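3.2 The plate, the part and the floor

I should say up front that I came to this study for the seating problem, and the seating problem lives on one table. Chae-won Na and I set up in the Hadton room in June, with a stainless steel table on the gray carpet and the Clevum plate lying flat on top. The plate is aluminum, and its face is full of long winding grooves that loop off into pockets (I got very fond of them!). The black plastic part goes over the plate.

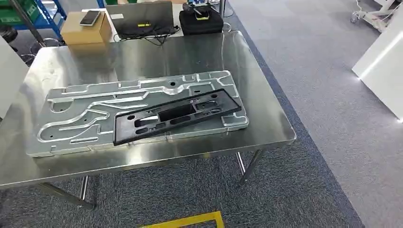
Figure 4. The black molded part resting on the right half of the grooved aluminum plate.

We ran 336 placements in all, 30 to a sitting at most, and I scored each one by eye before Chae-won checked it. Brushed steel throws the ceiling lights right back at you, so I ended up leaning in from the side - slow, but my scores got a lot steadier after the first 10.

Obinna Eze had pushed for floor marks early on, and I grumbled about it. He was right. Yellow tape shows up beautifully on speckled gray carpet, and a square corner is easy to line things up with. We followed the layout Iyamu used in the Erna trials and left the tape down between sittings. 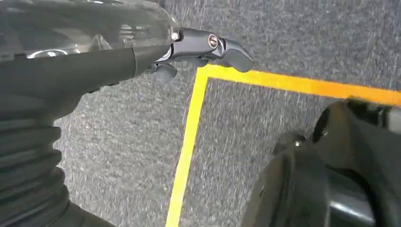

Figure 5. Corner of the yellow tape line on the carpet.

We checked the tape 3 times over the study and never had to relay it. Scores by sitting are in Section 4.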